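Brilent Bench Arm
A small sorting and placing arm for people who already have enough to do

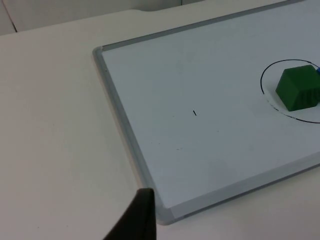 What it does

The Brilent picks small things up from one spot and puts them down in another. That is the whole job. It will do it at seven in the morning, and it will do it through the lunch break, when someone at the next bench is trying to enjoy a sandwich.

You teach it with a whiteboard and a marker pen. Draw a circle where you want the part to go, show the arm the part, and run a few slow passes with a foam block before you trust it with anything you'd have to pay for. A green cube inside a hand-drawn black circle won't win any design prizes, but your staff will understand it at a glance, and they can wipe it off and try again when they change their minds. They will change their minds.

What changes for the people

We sell through Drumitz, and the first question their customers ask is whose job it takes. At the Ó Flaithearta works, where two of these arms now load trays for the packing line, the answer was a job that had been passed round the shop like a cold. The people who used to load trays now check them, set up the next run and tell the arm where it went wrong. Checking pays the same as loading, a point the union rep raised on the first day and has raised since.

Pádraig Mac Suibhne runs the day shift there. "I was promised more free time," he says. "What I got was more time for the paperwork I'd been avoiding. My back is better, I'll give it that."

Some things get worse. Loading trays was dull, but it was also where the new starters got talking to the old hands, and you will need to find them another place to do it. The arm also shows up every untidy habit on the bench. A tray left slightly askew used to be straightened without a thought. Now it stops the line, and everyone looks round to see who left it.

What you'll need

A level table, clear for the full reach of the arm
A whiteboard for teaching (any make, as long as it lies flat)
Marker pens, black, and a cloth that is cleaner than the one you have
One person per shift who is willing to be called the robot person

Specification

Largest part: 400 g
Reach: 337 mm
Rated speed: 300 picks an hour, fewer while people are watching and fiddling
Service interval: 2000 hours
Gripper: two-finger, replaceable tips
Mounting: Grandard bench plate, sold separately, sorry

Training

Half a day on your own bench with your own parts. We ask that the people who will work beside the arm attend, along with the people who signed for it. Bring the awkward parts as well as the nice ones. Tea is your responsibility.

Orders and spares through Drumitz. Replacement finger tips come in pairs.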